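4. Hanging and Lighting a Temporary Exhibition

This section applies to the Cudano rail system fitted in Galleries 2 and 3. For the older Rizvi rail in the corridor, see Section 6. Revised 4 Mar 2023 by Bláthnaid Duggan.

4.1 Before you start

Check the hanging plan against the loan list. Every work on the plan must have a condition report signed by Emanuel Ene or Tshepo Jacobs. Do not unwrap a work without a report.

Leave crated works closed in the gallery overnight before opening them.

CAUTION: Works with a glazed front must be carried upright by two people.

4.2 Fitting the hangers

1. Mark the center line of the wall in soft pencil at the height shown on the plan.

2. Insert the Cudano hooks into the rail at the open end. Slide each one to its position. Do not force a hook in from below.

3. Attach one cable to each hook and pull down firmly to test the lock.

4. Fit two cables to any work wider than 42 inches. Set each cable in from the side of the work by one fifth of its width.

5. Lift the work onto the cable grips. Keep one hand under the lower edge until both grips are closed.

NOTE: Paper works in Arno frames have a single hanging point. Use the short cable and fit felt pads to the lower corners.

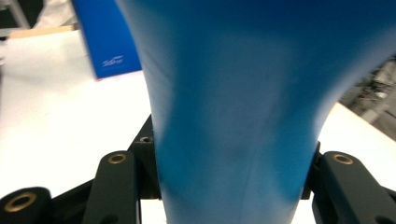 4.3 Leveling

1. Place the level on the top edge of the work. Do not rest it against the glazing.

2. Loosen the higher grip and lower it in small steps until the work is level.

3. Stand back to the opposite wall and compare the work with its neighbors. On a row of mixed sizes, align the center lines and ignore the top edges.

4. Tighten both grips and trim nothing. Coil any spare cable behind the work.

4.4 Lighting

1. Switch off the track at the wall before moving a Foston spotlight.

2. Aim each spotlight at the middle of the work, at 30 degrees from vertical.

3. Set drawings and watercolors to dimmer position 2. Oils may go up to 5.

4. Take a meter reading at the surface of each work on paper and enter it in the gallery log.

CAUTION: Spotlights stay hot after use. Wear the gloves kept in the track cupboard.

If a reading is over the limit given in the loan agreement, dim the light and call Tshepo Jacobs before the gallery opens.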